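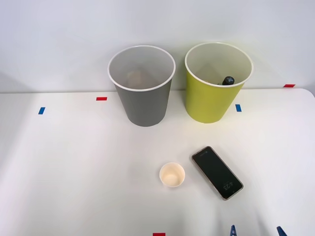

Ulon Tall Paper Cups

Item group: Table and Classroom Supplies
Supplied by: Cassim
Page last revised: May 15, 2018

The Ulon Tall Paper Cup is a tapered cup with a wide mouth, a narrower base and a rolled white rim. It is offered in gray and in yellow-green. The outside carries the color; the inside is off-white in both versions, so that small articles placed in the cup can be found without emptying it.

Cassim supplies the cup to schools, offices and activity rooms for dry use at the table. Typical uses are the sorting of small items by color of cup, the holding of markers and similar articles during a lesson, and the handing out of parts for group work. The cup stands upright without a holder on any level surface.

Colors and ordering

Gray, matte finish
Yellow-green
Mixed pack, equal numbers of each color

Single-color packs contain 69 cups. The mixed pack contains 224 cups, packed in nested sleeves by color. Orders for the mixed pack are accepted in any quantity. Single-color packs are subject to a minimum order of two packs per color.

Use at the table

Cups should be separated from the sleeve by holding the rim and turning gently. Pulling on the lower body may crease the wall. Long articles such as markers will lean against the inner wall when placed singly, and heavier ones should be put in first with the cap end up. A cup holding one heavy article near the rim may tip if the table is moved.

Where cups must return to the same place between activities, short strips of colored tape may be applied to the tabletop. Red and blue strips are easy to tell apart on a white table. Tape should be removed at the end of the term, and the surface wiped with a damp cloth.

The cups are not intended for hot drinks. Customers who require cups for food service should consult the Grulura range, which is listed separately.

Storage

Keep unopened sleeves flat, in a dry cupboard, away from direct sunlight. Sleeves should be stacked no more than 4 high. Opened sleeves should be folded over at the end and used before new ones are started. Cups with a softened or flattened rim should be discarded.

Delivery and returns

Orders are sent from the Kusville warehouse. Customers who require delivery before the July closing period are asked to place their orders by the last working day of the preceding month. Unopened packs may be returned in their original sleeves with the delivery note enclosed. Opened packs are not accepted for return unless the cups were damaged on arrival.

Related items

Colored tape, red
Colored tape, blue
Ulon cup lids, flat
Sleeve storage box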